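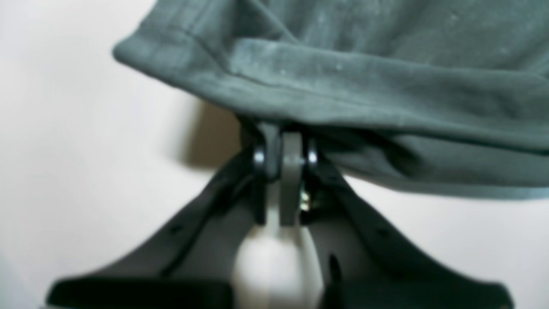 O segundo trimestre do Grallum foi o melhor desde que o projeto começou, e escrevo este relatório com muita vontade de contar o que mudou na sala de roupas da rua Nassar. Entre abril e o fim de junho passaram pela triagem 653 peças, quase todas de algodão ou de malha mista. O que mais nos ocupou foi o acabamento: bainhas, punhos, golas e, principalmente, fiapos. A peça verde-acinzentada escura mostra bem as duas coisas que a equipe aprendeu a olhar primeiro, a bainha costurada ao longo de uma borda e os pontinhos claros de fiapo espalhados pelo tecido. Em cor escura eles aparecem muito, e quem recebe a roupa repara.

Até março, a triagem separava as peças só por tamanho e estação. Agora cada uma passa também por uma ficha curta, preenchida à mão, com o estado da bainha, as manchas, os fiapos e os botões. A ficha foi desenhada pela Nesrin Erdem e já está na quarta versão. As três primeiras tinham campos demais e ficavam pela metade. Com a versão atual a turma preenche tudo sem parar o serviço, e deu gosto ver a pilha de pendências baixar já na primeira semana!

Das peças avaliadas, 46 foram para conserto, a maior parte por bainha solta ou costura lateral aberta. Todas voltaram da costura até o fechamento deste relatório, com exceção de duas calças que esperam linha na cor certa. O Ferhat Yüksel montou uma cartela de linhas com amostras coladas em papelão (verde-musgo, chumbo, marinho, areia e por aí vai) e isso acabou com as idas repetidas ao armarinho. 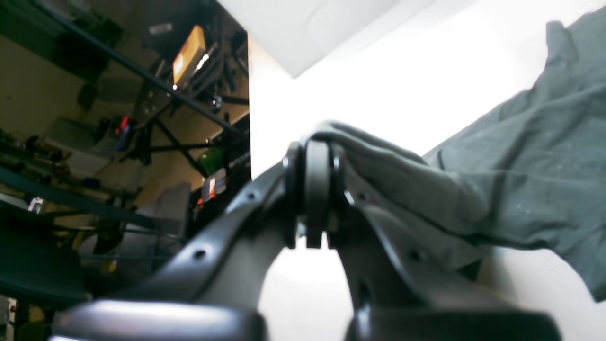
Pano verde-acinzentado da triagem, com dobras e alguns fiapos claros.

Sobre os fiapos, testamos três jeitos de tirar: rolo adesivo, escova de cerdas curtas e luva de borracha levemente úmida. O rolo é o mais rápido, só que gasta refil demais para o nosso orçamento. A escova vai muito bem em malha grossa e mal em tecido fino, onde levanta mais pelo. A luva foi a surpresa do trimestre, funciona em quase tudo e custa pouco. Compramos dois pares com o saldo de material de consumo e queremos comprar mais no próximo período, se a Trokska estiver de acordo. O valor está na planilha anexa, na linha de utensílios.

A dobra também mudou. Adotamos uma única largura para moletons e calças, a mesma da prateleira, com a bainha virada para dentro. As pilhas ficaram mais firmes e dá para puxar uma peça do meio sem derrubar o resto. Camisetas finas ainda escorregam. Estamos experimentando enrolar em vez de dobrar e mandamos notícia no próximo relatório.

O espaço é a parte em que avançamos menos. As prateleiras da Mondcombe chegaram em maio e foram montadas numa tarde só, mas a arrumação do chão e da parte baixa dos móveis ficou para depois. Há cabos que precisam ser presos e identificados antes de guardarmos qualquer caixa perto deles. O combinado é usar abraçadeiras de velcro, com etiqueta nas duas pontas de cada fio.

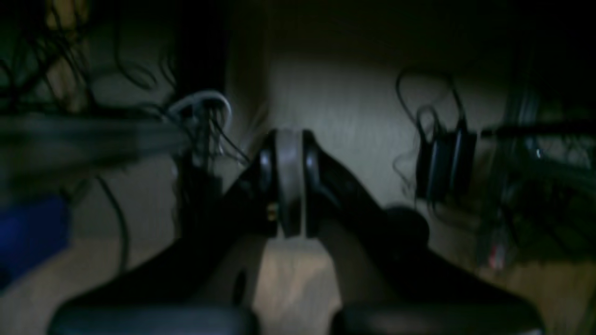
Para essa etapa pedimos autorização para remanejar o que sobrou da verba de transporte, que gastamos abaixo do previsto porque duas entregas foram feitas na mesma viagem. A quantia cobre as abraçadeiras, as etiquetas, uma luminária de braço longo e caixas baixas com tampa. A luminária faz diferença real no serviço. Fiapo em roupa escura só se enxerga com luz de lado, e no fim da tarde a janela já não ajuda.

Quanto às entregas, quatro lotes saíram no período, todos com a ficha de cada peça dentro do saco. Um dos pontos de distribuição pediu o modelo da ficha para usar por conta própria, e claro que mandamos. Ficou pendente o lote infantil, que tem muita peça sem par (meias, luvas, conjuntos incompletos) e exige uma triagem separada. Pretendemos resolver isso em julho.

Prioridades para o próximo trimestre:

Concluir a arrumação da parte baixa dos móveis e a identificação dos cabos.
Fazer a triagem do lote infantil.
Fixar na parede o guia de dobra, com desenhos da Nesrin.
Repor linhas verde-musgo e chumbo, que acabam primeiro.

As notas fiscais de abril e maio seguem junto com a planilha. As de junho vão assim que o armarinho emitir a segunda via de um recibo que saiu com a data errada.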